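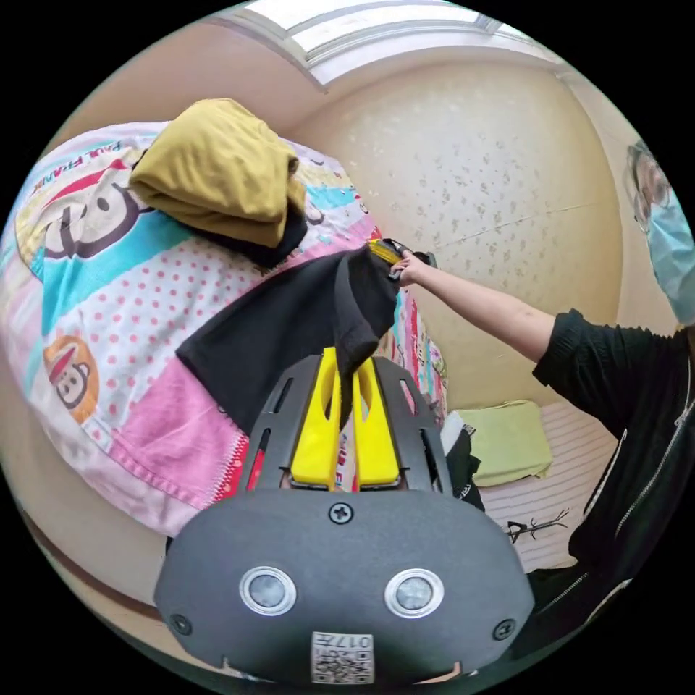
Clothes swap returns to Pruvine hall

Tuesday, October 27, 2020

Get folding! The Sestel clothes swap is back at Pruvine hall next month, and after a spring and summer without one there must be some wonderful things waiting at the bottom of wardrobes.

Bags can be dropped off at the Engelbrecht Road door between 2 and 5 on any weekday. Jumpers, jackets, children's clothes and bedding are all welcome, and bright prints are always snapped up first - a cartoon quilt cover would be gone in minutes. Please wash everything, spread it out flat on the bed to check for holes and missing buttons, then fold it and pack it by size. Black clothes are best looked over in daylight.

The small trial swap in September went brilliantly, with 17 households taking part and lots of winter coats finding new homes. This one will be bigger, with a whole rail just for knitwear!

Visits are by booked slot, four people at a time, and masks must be worn inside. Slots can be booked at the counter in the Flalletti bakery.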